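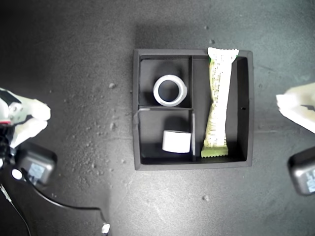

Visiting "Carried North" - Frequently Asked Questions

The traveling exhibit "Carried North" is on view at the Merkmont College Library through the end of July. It presents letters, church registers, household objects and recorded interviews from families who settled in the Floltstead valley after leaving their home countries. The answers on this page cover the questions most often sent to the library office.

What is the exhibit about?

"Carried North" follows 17 families over three generations. It looks at how newcomers kept their languages and religious customs, how they bought or rented land, and how they were received by the people already living in the valley. One section is given to land records and to the treaties that came before them. Visitors should allow an hour for a full visit.

Who organized it?

The exhibit was developed by the Koivisto Center for Migration History. Svitlana Zakharchenko is the lead curator. Vsevolod Karpenko edited the interviews and wrote the panel texts on language and schooling. The college library is the host for this stop and is responsible for hours, group visits and public programs.

When is it open?

The gallery follows regular library hours, Monday through Saturday. It is closed on Sundays and on college holidays. The last entry is 30 minutes before closing. Summer hours are posted at the main desk and may change when classes are not in session.

Is there a charge?

Admission is free for all visitors, and no ticket is needed for individual visits. Donations to the Koivisto Center are accepted at the desk but are not expected. 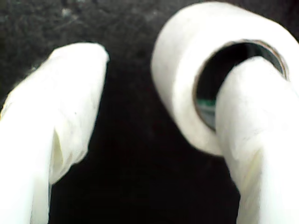 Roll of white tape, close view.

Do groups need to register?

Yes. Any group of seven or more must register at least two weeks in advance. School groups must be accompanied by one adult for every ten students. Please include the grade level, the number of visitors and any access needs in your request. The library will confirm by e-mail; a request is not a booking until it has been confirmed.

Are guided tours offered?

Guided tours are given on Wednesday afternoons and last 45 minutes. Tours are in English. Printed guides are available in English, Finnish, Spanish and Ukrainian, and may be kept.

Is there an opening event?

A public reception will be held on 11th June in the library reading room. Dr. Zakharchenko will speak on the use of parish registers in family research, and Mr. Karpenko will play two short excerpts from the interviews. Seating is limited. Those who cannot attend may request a printed copy of the talk once it has been prepared.

Is the exhibit suitable for children?

Most of it is. Two panels deal with deaths during the crossing and with the removal of children from their homes to attend boarding schools. These panels are placed together near the far wall, and parents may pass them by without missing the rest of the route. A short activity booklet for ages 8 to 12 can be picked up at the entrance.
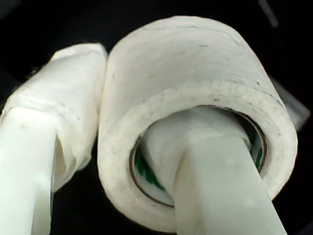

White tape, seen against a black background.

May I take photographs?

Photographs for personal use are permitted without flash. Tripods and lights are not. Several letters are on loan from private owners and carry a small sign asking that they not be photographed - please respect these signs. Requests for publication should be sent to the Koivisto Center, which holds the rights to the panel texts and the recordings.

Is the gallery accessible?

The gallery is on the ground floor and has a step-free entrance on the Okside Street side of the building. Seating is provided at each listening station. Transcripts of all recordings are available in large print. Visitors who would like a quieter time are advised to come on weekday mornings.

Can I contribute family papers or tell my own story?

The Koivisto Center continues to collect material connected with the valley. Please do not leave original documents at the library desk, as library staff are not able to accept them. Send a short written description to the Center first, including approximate dates and the languages used.

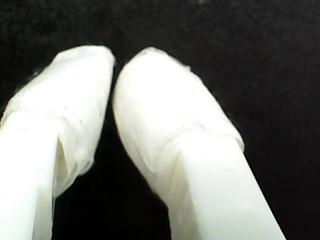
If the material falls within the project, a member of the Center's staff will arrange a time to examine it. Families may choose to give the originals, lend them for a fixed period or have them scanned and returned the same day. Interviews are recorded only with signed consent, and a speaker may withdraw a recording at any time before it is made public.

Where does the exhibit go next?

It will move to the Floltstead Town Hall in the fall. Dates will be posted on this page when the agreement has been signed. Colleges, congregations and historical societies that wish to host "Carried North" may write to the Koivisto Center for the loan terms and floor plan.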